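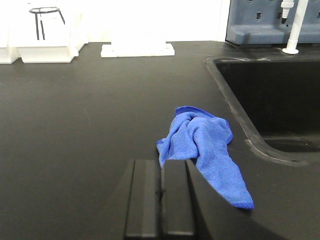 Microfiber cloth

A microfiber cloth is a cleaning cloth woven or knitted from very fine synthetic fibers, usually polyester mixed with polyamide. It is sold in bright colors, blue being the one most often found crumpled beside a sink.

Use

The cloth is used damp for grease and dry for dust. On matte black counters it has steady work, as such surfaces show every speck of lint, including lint left by the previous cloth. Manuals recommend folding it into quarters to give eight clean faces. Most users bunch it up and get one.

Care

Cloths are washed at 40 degrees Celsius without fabric softener, which coats the fibers and leaves a cloth that moves water from place to place. Cotton towels should be kept out of the load — their fluff clings to microfiber and stays there.

Color coding

Many workplaces assign colors to rooms. In his handbook Wiping Down, Mandla Ntuli gives blue to counters and red to toilets, and devotes 22 pages to what happens when the chart falls off the wall. Despina Stojanović, reviewing the book, objected that her own chart had green for counters.

See also

Dishcloth
Chamois leather
Paper towel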